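Kitchen storage project - group report, part two (Danai Vasilakis, Anastasia Pappas)

What we looked at
How people put cutlery and small utensils away, and why drawers end up a mess. Our flat kitchen has one drawer for six people so there was plenty to look at. Short survey in May, 39 replies, mostly from our halls.

Survey results
66 per cent said they "just drop it in". A few use a proper divider, the rest use whatever fits - lids, boxes, a baking tin. Longest comment was up to 200 words about teaspoons going missing. We didnt code the comments properly, ran out of time.

Layout trials
Spoons and forks first, then the bigger flat things like spatulas, which never fit anywhere. Anastasia wanted each type in its own row, Danai wanted everything along one side so there is space left for the long items. We went with one side. Handles all the same way where possible.

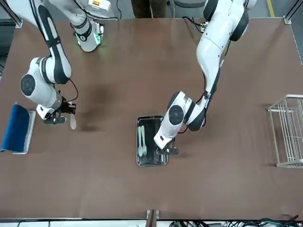 Fig. 3. Green spoon and fork along the left side of the tray, folded blue towel at far left, white wire rack at right.

A dark tray helps with pale utensils, easier to spot them at a glance. Would not work so well with black plastic ones. Shiny rim is a pain to keep clean though.

Timing: 30 seconds allowed per try, same set of utensils each time. Rows were slower to fill. One side was quicker but people mixed up forks and spoons more, so not a clear win for either layout. Full table in the apendix.

Problems
- tray slides on a smooth table, needs a mat
- spatulas still have no good place
- should of asked left-handed people seperately

Still to do
Repeat with a deeper tray. Danai is writing up the drying rack part, Anastasia has the survey charts.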